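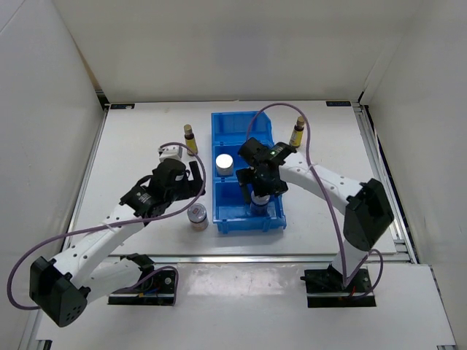
収蔵庫の湿度記録は、誰がいつ確認するのか。
当直の学芸員が開館前と閉館後に確認し、数値を台帳に記入したうえで署名する。

業務日誌 12/4/19

開館前の巡回は定刻に実施した。第一収蔵庫、第二収蔵庫ともに施錠を確認し、異状は認められなかった。第二収蔵庫の北側の扉については、先週より蝶番のきしみが続いているため、施設係に改めて点検を依頼した。

午前中は、トルヴィル町の旧家テシエ家より寄託を受けた書簡類の整理にあたった。総数は500通である。本日は封筒の消印を手がかりに年代順の仮配列を進め、箱番号11までの作業を終了した。箱番号11には、差出人の署名を欠く書簡が二通含まれている。筆跡は先に整理した港湾関係の書簡に近いと思われるが、断定は避け、目録の備考欄に「差出人未詳」と記載した。インクの退色が進んでいる箇所があり、閲覧に供する前に複写を作成することが望ましい。

昼前にオデット・ブヴィエ氏が来館され、寄託契約書の文言について協議を行った。先方からは、書簡の翻刻を刊行する場合には事前に書面で通知してほしいとの要望があった。当館としては異存のない旨を回答し、第八条に一文を加えることで合意した。修正案は事務室にて作成し、来週中に送付する。なお、ブヴィエ氏によれば、ご実家の納戸にはなお未整理の帳簿類が残されているとのことである。受け入れの可否は収蔵庫の余裕を見て判断することとし、この場での回答は控えた。

午後、ドリルニエ社より中性紙の保存箱が納品された。注文数は18箱であったが、検品の結果、うち2箱の寸法が仕様と異なることが判明した。同社に電話で連絡し、交換の了承を得た。該当の箱は受付裏の棚に別置し、交換品が届くまで使用しないよう付箋を貼付した。納品書の写しは会計綴りに収めてある。

その後、プラットサイド分館から電話があり、八月に貸し出した地図資料の返却日程について照会を受けた。当初の予定どおり年内の返却を希望すると伝えた。輸送時の梱包は貸出時と同様の方法によるものとし、分館側で点検調書を作成していただくこととなった。貸出時に確認した右下隅の折れについても、調書の控えと照合する必要がある。

夕刻より雨が強まり、閲覧室の窓際の机を一時使用停止とした。雨漏りは確認されていないが、昨年の大雨の際に窓枠から浸水した経緯があるため、念のための措置である。閲覧中であった利用者には中央の机へ移動していただいた。

閉館後の巡回において、第一収蔵庫の湿度が朝の記録よりもやや高いことを認めた。基準値の範囲内であるため、除湿機の設定は変更していない。台帳への記入と署名を済ませ、明朝の当直者に再確認を求める旨の申し送りを残した。

箱番号12以降の整理は明日午前に再開する。鉛筆と薄葉紙の在庫が少なくなっているため、併せて発注の手続きを行うこと。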